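4.2 Beleuchtung und Nutzung der oberen Ebene

Das Gebäude Clerkoditz wurde in zwei Bauabschnitten zum Bürohaus umgebaut. Dabei blieb der Höhenversatz zwischen dem straßenseitigen und dem hofseitigen Trakt erhalten. Die obere Ebene grenzt heute ohne Trennwand an das tiefer liegende Großraumbüro; den Übergang markieren ein Metallgeländer und ein abgehängter Deckenstreifen. Beide Ebenen zusammen haben eine Grundfläche von 327 m².

Für die Auswertung wurden die Ebenen als getrennte Lichtzonen behandelt. In der oberen Zone ist die Decke weiß und mit zurückgesetzten Feldern ausgeführt, das Licht kommt überwiegend aus Leuchtstoffröhren. Über dem Großraumbüro hängen schwarze Pendelleuchten mit kuppelförmigem Schirm (Abbildung 4). Die Zonen werden über getrennte Stromkreise geschaltet, was sich in den Messreihen gut ablesen lässt: Wird unten gelöscht, bleibt der Wert an den Tischen der oberen Ebene fast unverändert, während er an der Kante deutlich abfällt.

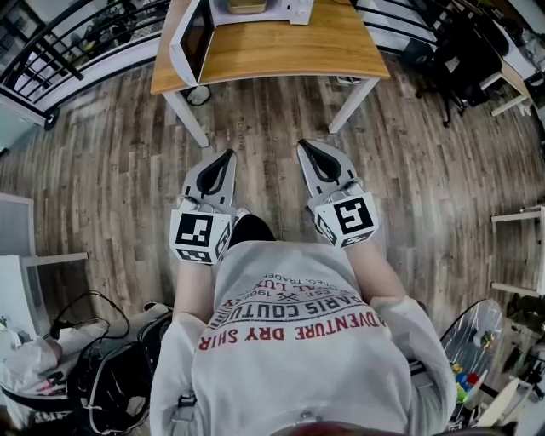
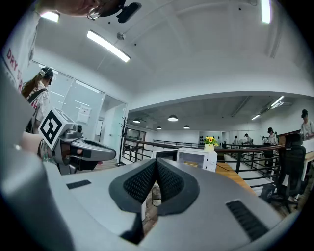
Abbildung 4. Clerkoditz, obere Ebene. Erstes Bild: Holztisch. Zweites Bild: Deckenbeleuchtung der oberen Ebene und Pendelleuchten über dem Großraumbüro; links Glastrennwand mit Aushang und Garderobenständer.

Insgesamt liegen aus dem Messzeitraum im Juli 2238 gültige Einzelwerte vor. An der Kante zwischen den Ebenen wurde bei gelöschten Pendelleuchten ein Mittelwert von 185 lx ermittelt. Für Lesearbeit ist das zu wenig, für eine reine Verkehrsfläche reicht es aus. Wir haben die Kante deshalb als eigene Zone geführt, obwohl sie im Raumprogramm der Planer nicht vorkommt. In den beiden anderen Häusern der Untersuchung, Gurau und Peñalver, fehlt ein solcher Bereich; dort liegen alle Büroflächen auf einem Niveau.

Die Befragung (107 auswertbare Bögen) ergibt für die obere Ebene ein uneinheitliches Bild. Die Tische werden gern für kurze Tätigkeiten im Stehen oder Sitzen genutzt, für längere Bildschirmarbeit dagegen selten. Als störend nannten die Befragten vor allem Reflexe auf der Glastrennwand. Aushänge werden dort meist auf Augenhöhe angebracht — nach Auskunft mehrerer Personen auch, damit niemand gegen die Scheibe läuft. Eine durchgehende Markierung des Glases war im Umbau nicht vorgesehen.

Auch die Garderobe wurde in den Bögen mehrfach erwähnt. Im ursprünglichen Entwurf waren Schränke im Eingangsbereich geplant, die aus Kostengründen entfielen. Mäntel und Taschen werden nun in der Nähe der Türen abgelegt, im Winter teilweise auch über Stuhllehnen. Auf die Beleuchtungswerte hat das keinen messbaren Einfluss, wohl aber auf die Bewertung der Fläche: Wer die obere Ebene vorwiegend als Durchgang erlebt, beurteilt ihre Helligkeit im Mittel günstiger als Personen, die dort arbeiten.

Der Unterschied blieb auch dann bestehen, wenn nur Bögen mit Angaben zum Vormittag berücksichtigt wurden. Ein Einfluss des Tageslichts ist damit nicht ausgeschlossen, weil die hofseitigen Fenster erst am Nachmittag direktes Licht erhalten. Die Werte nach Tageszeit sind im Anhang aufgeführt. Für die Berechnung der Gleichmäßigkeit in Abschnitt 4.3 wurden die Messpunkte an der Kante nicht herangezogen.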